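Sakora
Home | What we record | Formats | About us | Contact

About us

Sakora records demonstrations of manual tasks for teams that train manipulation policies. A person does the task with a hand-held gripper in each hand, and the recording is cut, checked, labelled and delivered as a set of episodes. We do not build robots and we do not train models for clients.

The company was set up by Jarmo Kallio and Hilkka Pelkonen, who had both worked on teleoperated arms and found the arms to be the slow part. With hand-held tools an operator works at close to normal speed, and the same tools can be carried to a kitchen, a shop counter or a workbench. Our recording rooms are at Brellomside. There are 16 of us, counting part-time operators.

How we record

Each gripper carries its own camera, which sees the fingers and whatever lies between them. A further camera covers the view from the operator's head. The pose of each gripper is tracked throughout, and finger opening is logged against the same clock. Streams are aligned before anything else is done to them. An episode with a clock error that cannot be repaired is thrown away.

Every session opens with an approach to a bare work surface with the fingers apart. The clip is short and contains no task. It gives us a reference for finger position in the camera view, and clients use it to set their own crop and exposure.

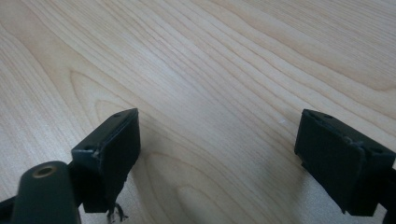
Finger pads are treated as consumables. They are inspected at the start of the day and the pad set number is written into the session record, so that a client who sees a change in grip behaviour can check it against a change of pads. We do not swap pads in the middle of a task series. Some clients ask for new pads only; others want a range of wear, and we quote for both.

What we record

Most current work is with soft goods: hats, gloves, towels, bags, folded clothing. Rigid objects are easier to describe and there is already a fair amount of data for them. Cloth changes shape on every pick, and a policy trained on a narrow set of starting shapes tends to fail on the next one. We therefore reset the object by a written procedure between episodes, and the procedure is delivered with the data.

A task series is normally 125 accepted episodes per object and per starting condition. Our object library holds 437 items, each weighed, measured and photographed. Clients may send their own. Two-handed work is recorded with both grippers running for the full episode, including those parts where one hand is waiting. We keep the waiting hand in the data and label it as idle.

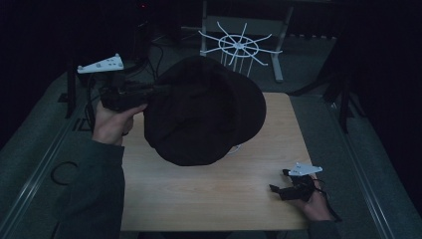 Operators are trained for two weeks before their recordings go into a delivered set. Training covers grip choice, pace, and what to do after a slip. The rule on slips is that the operator carries on and recovers if recovery is possible, and the episode is marked as such. Clean runs alone make a poor training set – the model never sees how to get back.

Checking and delivery

Duangjai Petchrat runs the review desk. Each episode is watched in full by one reviewer, and a sample is watched again by a second. Rejections are logged with a code and the log goes to the client. Labels are written in plain English and kept short.

Files are packed with Luvgate, our own tool, which also reads them back and compares pose, opening and video for gaps. Xolani Sibiya maintains it. The reader is supplied to clients at no charge; the packer is not.

People

Jarmo Kallio – recording systems and calibration
Hilkka Pelkonen – contracts and planning
Xolani Sibiya – software
Duangjai Petchrat – review and labelling
Ulla Pitkänen – operator training and object library

Working with us

A first order is usually a pilot of one object and one starting condition. Please send a description of the task, the format you need and any limits on lighting or background. The room calendar is planned in blocks and the next open block begins in April.

Sakora, Unit 52, Brellomside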